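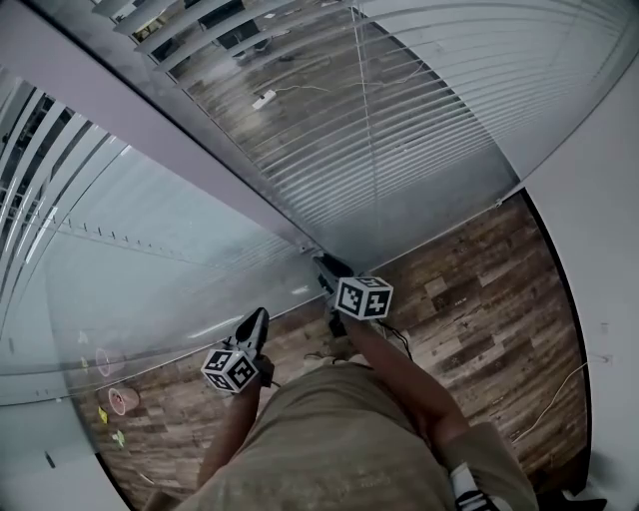

May 5, 2020

I finally finished the Stondum case last night, and I have been dying to write it up!

For anyone new: I follow small fraud trials the way other people follow baseball. Public records, court calendars, the sentencing memos if I can get hold of them. Stondum was a bookkeeping firm in Zudbridge that looked after payroll for restaurants, dentists, a couple of garages and one very unlucky furniture store called Silla. The furniture store is where it all came apart, and I love that part so much that I'm going to start there.

Silla's owner, Fidelina Cuadros, got a letter in January saying her payroll taxes were short by $3,472. Not a fortune. Most people would have paid it and grumbled. She dug out her bank statements instead and sat down with her niece Rocío Restrepo, and the two of them went through everything line by line at the kitchen table. The money had left her account every single time. It just hadn't gone to the tax office. It had gone to something called Lynch Filing Services, which had a mailbox, a checking account and no employees.

And then she called the other restaurants and shops on her street! That's the bit that gets me. By the time a detective picked up the file, Fidelina had a folder with 48 suspicious transfers in it, sorted by date, with sticky tabs. The prosecutor, Edith Ticona, thanked her for it in open court.

The man behind it, Percy Carhuamaca, pleaded guilty to two counts of wire fraud. He'd been the office manager at Stondum and had set up the Lynch account himself, using his own home address on the bank form (I read that page twice). His lawyer argued that he always meant to put the money back, and I will say he did put some of it back, early on, before the amounts got bigger. You can see it in the exhibits -- little repayments, always just before a quarter ended, and then they stop.

He got two years, plus restitution. Sheyla Benavides, who owned Stondum, was never charged. She has closed the firm and she's selling the building, and the judge said on the record that there was no sign she knew. I believe that, though I do wonder how nobody in that office ever opened the Lynch statements.

A reader asked last time how to look this stuff up. Start with the county clerk's website and search by the last name of the defendant. Sentencing papers usually show up a while after the hearing, so keep checking. If a file is paper only, call the clerk and ask what copies cost. Mine have been so patient with me, even now with the counter closed and everything going through the phone.

Next up is a contractor case with a missing excavator in it, and I've only read the first motion, but oh boy -- it's a good one.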